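Accueil Visites Carnets Archives Contact

Carnets > Visites > Portes ouvertes > Grenamo

Grenamo ouvre ses portes : le tri des petits objets, vu par quelqu'un qui doutait

J'y suis allé en traînant les pieds. Grenamo récupère les petits objets de maison dont les gens ne veulent plus, les trie et les remet en vente dans sa boutique, au bout de la zone Stoica. L'affiche promettait « une seconde vie pour tout ». Pour tout, vraiment ? J'ai un tiroir plein de choses qui n'ont même pas eu une première vie convaincante.

On entre par l'arrière, en septembre, sous une pluie fine, et on attend dans un couloir où le café est offert mais tiède. Le groupe du matin était annoncé à 9 h 30, il est parti à dix heures passées. Jennylyn Maglaya menait la visite. Elle connaît son affaire et répond aux questions, sauf à celles qui portent sur l'argent, pour lesquelles elle renvoie à un dépliant. Le dépliant donne 484 kilos entrés le mois précédent et 476 kilos « valorisés ». J'ai demandé ce que voulait dire valorisés. Vendu, donné, démonté, envoyé à la matière, un peu tout cela. Le mot est bien pratique. Combien de kilos finissent dans un panier de client, je suis reparti sans le savoir.

La première salle est celle de l'arrivage. Des cartons, des sacs, des étagères Felton un peu de guingois, et une odeur de placard. On y retire le verre cassé et les produits d'entretien entamés. Rien à redire, c'est fait sérieusement, avec des gants, et plus vite que je ne l'aurais cru.

La deuxième salle est celle du tri, et c'est là que j'ai le plus tiqué. Les objets passent par des bacs en métal qui ont beaucoup servi, tout griffés au fond. La règle voudrait qu'un bac corresponde à une famille : toilette, cuisine, bricolage, jouets. Dans les faits on trouve de tout dans le même bac, et on nous a expliqué que c'était le « divers », une catégorie provisoire. Je me méfie des catégories provisoires. Chez moi, le divers occupe la moitié du garage depuis des années.
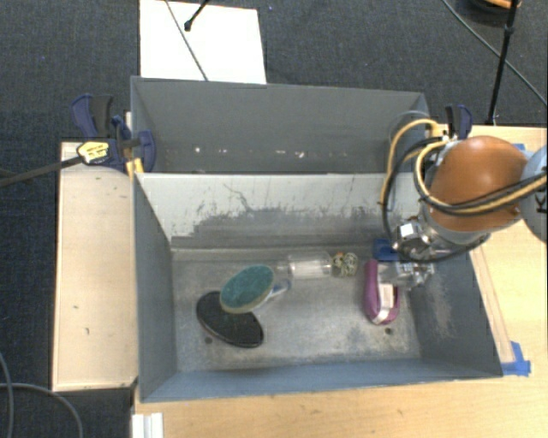
Prenez ce qui ressemble à une brosse, tête bleu-vert bordée de beige, manche blanc et bleu. Qui achète une brosse d'occasion ? On m'assure que cela part, dans des lots à 5 euros. Le contenant en plastique transparent, je veux bien, cela sert toujours. Mais l'espèce de bouclette en fil ou en grillage, jaunâtre d'un côté et crème de l'autre, j'ai posé la question à deux personnes et obtenu deux réponses différentes. Quant à la chose violette avec sa bande de papier blanc, personne dans mon groupe n'a voulu parier.

La boutique, enfin, s'appelle Bollura et elle est plus jolie que le reste : éclairage soigné, prix écrits à la main. J'y ai vu une lampe à un tarif qui m'a fait lever les sourcils. J'ai tout de même acheté un égouttoir. Il tient debout.

À refaire ? Pour les enfants, oui. Pour la promesse du « tout », j'attends des chiffres mieux rangés que le bac divers.

Commentaires (3)

Odile R.
Un peu dur sur les brosses ! Ma voisine en prend pour nettoyer ses vélos, elle est ravie de ces lots.

marcassin44
Même impression sur le dépliant. À la visite de l'après-midi on nous a parlé de 395 familles servies, sans dire sur quelle période.

Thibaut
Le café était chaud à 14 h.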